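June 15, 2019
By Malte Haberkorn

Kitchen Assistant Wanted, Part Time - Moleo Guest House

Moleo is a small guest house a short walk from the Sendirport ferry landing. We serve breakfast and afternoon tea to our guests and to day visitors. We need a kitchen assistant for the summer, with the option to stay on through February if the work suits both sides.

The job

You will work five mornings a week, 7 to 11, with two days off in a row. The days off rotate, so expect to work some weekends. You will set up the breakfast counter, make hot drinks, keep the tables clear and wash up. On busy days you may also be asked to help with deliveries from Reuter, our bakery supplier.

No formal training is needed. You should be comfortable on your feet, able to lift a full crate of milk, and willing to learn how we do things. Tea is made by the pot, with water fresh from the kettle - we do not use a machine.

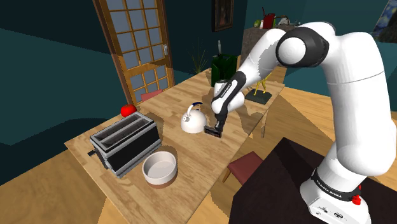 Pay and benefits

The pay is $1,758 a month before tax, paid on the last working day. Breakfast is included on every shift. Staff who live across the water get a ferry pass. Aprons are provided, but please bring your own closed shoes.

How to apply

Send a short letter and the names of 2 people we can call. A full resume is fine but not required. Letters can be left at the front desk or at our sister house, Flaleo, on the harbor road. Please say when you could start and if you have any vacation already booked. We will invite suitable applicants for a paid trial morning.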